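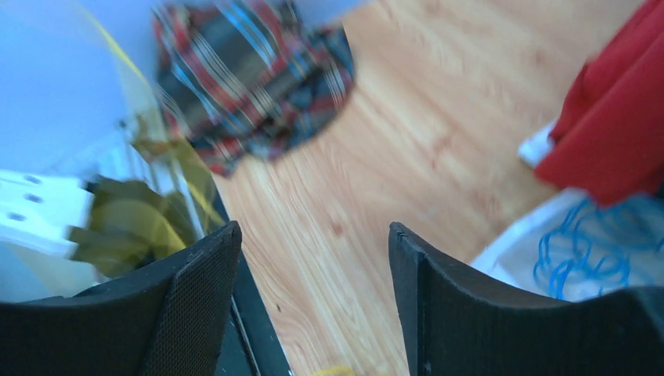

Hoy he vaciado el armario del cuarto de costura. Llevaba sin abrirlo en serio desde septiembre. Abro hilo por si a alguien le sirve el método, que es bastante básico.

Primero, la ropa y las telas. Lo que tiene arreglo se queda, lo roto va para trapos. No me pruebo nada, eso lo dejo para otro día.

Segundo, las gomas elásticas. Compré una bolsa de 100 y se habían mezclado con otras. Las marrones por un lado y las amarillas por otro.
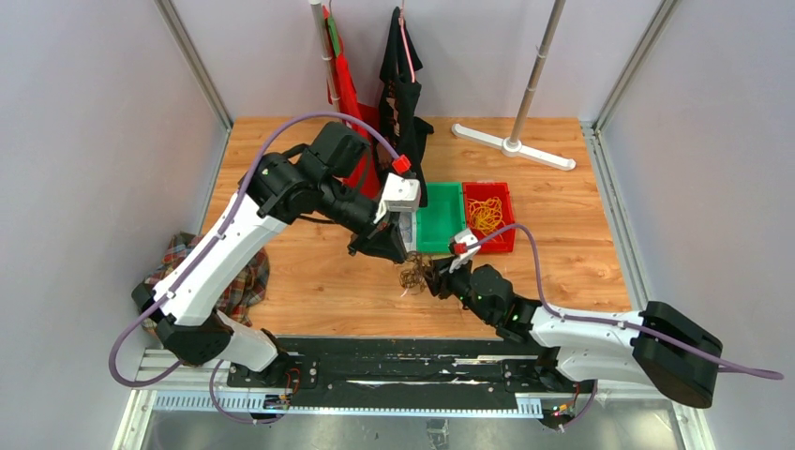 Las amarillas, en la bandeja roja. Las marrones, todavía en la mesa.

Me preguntan por las bandejas. Son de Okov, 295 pesos el par. Son bajas y se ve lo que hay dentro. Con tapa acabo guardando cualquier cosa.

Tercero, los cables. Esto es lo que más tiempo lleva. Conviene buscar primero una punta y seguirla despacio, sin tirar. Yo tardé 55 minutos. 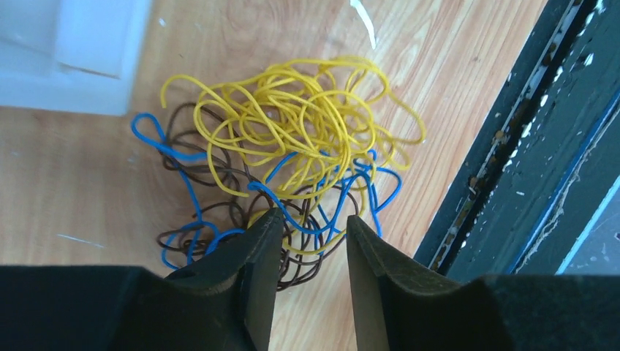

Cable amarillo, marrón y azul, antes de separarlos.

Cada color va en su propio rollo, atado con una goma. Los trozos cortos, a un frasco.

Cuarto, volver a la ropa, que es lo que más bulto hace.

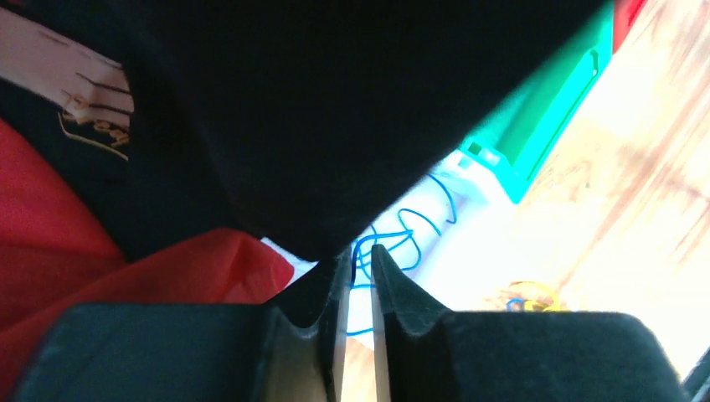

Lo oscuro lo doblo aparte porque suelta pelusa y luego se pega a todo. Lo rojo también va solo, por el lavado.

Zahira Krishnan me pidió las telas de cuadros que me sobren. Zahira, te escribo cuando tenga la bolsa lista.

Me falta el estante de arriba. Sigo mañana.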